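Ulevetti Opens Desk Supply Service for Shared Offices

SKAMBRIDGE, 16 February 2018 – Ulevetti, a supplier of office furniture and small storage goods, today opened a service for companies whose staff share desks. It covers the desks and chairs as well as the small items people reach for during the day, such as cutters, tape, pens and card stock.

The service starts in Skambridge with 60 offices signed up. Each office gets a plan for its shared tables and a set of lidded boxes, one for each kind of tool. The plan also allows for the mugs and plants people like to keep on a desk.

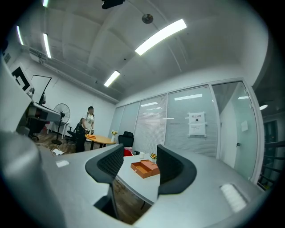

What does it cost to join?
The monthly fee is $184 per office, with delivery and refills of supplies included. Furniture is priced separately.

"Most of the calls we get are about small things," said Chae-won Chae, head of customer service at Ulevetti. "Somebody needs a knife to open a parcel and it was left in another room. We want every tool to have a box, and the box to stay on the table where it gets used."

Cutting tools are kept in their own box, apart from pens and paper goods. Staff are asked to draw the blade back in before putting a knife away and to close the lid when they leave the desk.

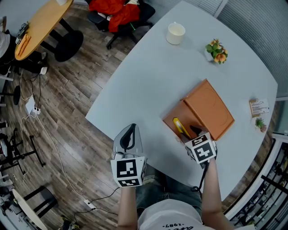 Spare blades are sent in packs of 50 and stored in a locked cabinet. Used blades go into a sealed tin that Ulevetti drivers collect with the next delivery.

Virgil Rusu, who manages the Skambridge warehouse, said it now holds 400 boxes ready to ship. Orders from Satti and Lendwood will be taken from August. Offices in both towns can put their names down now through the Ulevetti sales desk.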